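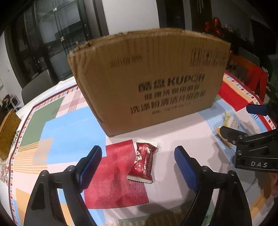 Kobina Sulemana
Second-year student, project lead and author of this report

1. Task

The aim was to build a pair of hand-held grippers with parallel linkage fingers and use them to record a simple packing job: wrapped snacks picked up from a table and put into a cardboard box. The recordings are to be used later to train the arm on the Dredton bench. All work for this section was carried out at a dining table at home, as the workshop was booked until 29th March.

2. Fingers and pads

Each finger is an open linkage turning on metal pins. The first pads were smooth and let foil wrappers slide when the grip was light. They were replaced with blue pads with a diamond-grid surface. The pads are glued, and the glue needs 15 hours before use. Jaw force was limited to 6 N so that soft pastry would not be crushed.

3. Packing trials
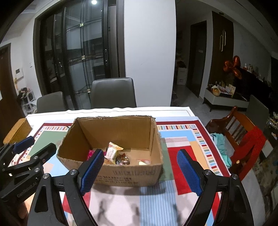

Department of Mechanical Engineering, Arnton College

The box was left open and was not fixed to the table. Items were of mixed shape and wrapping, including a pastry packet, sweets in foil and a small clear bag. Fiifi Arthur and I took turns with the grippers. We planned 200 picks and kept 59 recordings after checking. Most of the rejected ones had a finger touching the rim of the box on the way in, which moved the box and spoiled the position data.

Flat packets were easier to lift by the crimped end than across the middle. The clear bag was the worst item, as it folded between the pads.

4. Remaining work

The pivot pins have play of up to 0.4 mm and should be changed for a tighter fit. The patterned cloth will be kept for the next set and then swapped for a plain one, to see whether the tracking error changes. Wiring and parts costs are in Appendix B.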